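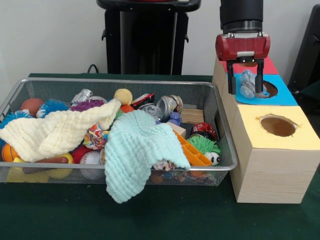 The wire basket and the sorting box on the green cloth.

August 3, 2023

When we moved to Drenholm, all the small things of the children travelled in one big carton, and for a long time they stayed in it. Every evening somebody wanted a ball and the whole carton was emptied on the floor. In spring I bought a wire basket at the Relora shop for 12 euros, and I want to write down how it goes, as two readers asked me after my post on the hallway shelf.

The basket is rectangular, made of mesh with a silver rim. What I like is that you see the things from the side as well. The spiky balls, blue and purple, are the favourites and they are easy to find. There is also a yellow fuzzy ball, like for tennis, and a brown-orange one which looks like a little basketball. The muslin cloths live in the basket too, one cream-white and one pale aqua. I know that cloths belong in a drawer. But the children use them as blankets, sails and tablecloths, so the drawer was always empty and I gave up the idea.

The wooden box is for sorting. It is a tall block of light wood, and on top I put coloured paper: red at the back, blue in the middle, pale yellow in front. I cut the holes in the paper with nail scissors, and this was a mistake - the edge of the yellow one is a bit ragged. In September I will make new panels from thicker paper, with a proper cutter. The paper costs almost nothing, a pack of 200 sheets will be enough for many years.

Our rule for the box is simple. Small things without a home go through one of the holes, and on Sunday we take everything out and decide. Empty plastic bottles are allowed as well, if they are crumpled first. My youngest loves the noise they make.

The evening tidying takes us 10 minutes now. Before, it was a discussion of half an hour, with tears - not only theirs. The green cloth under everything is an old one, it protects the table from scratches and I can shake it out of the window.

Next time I will write about the winter shoes, which are still in their carton.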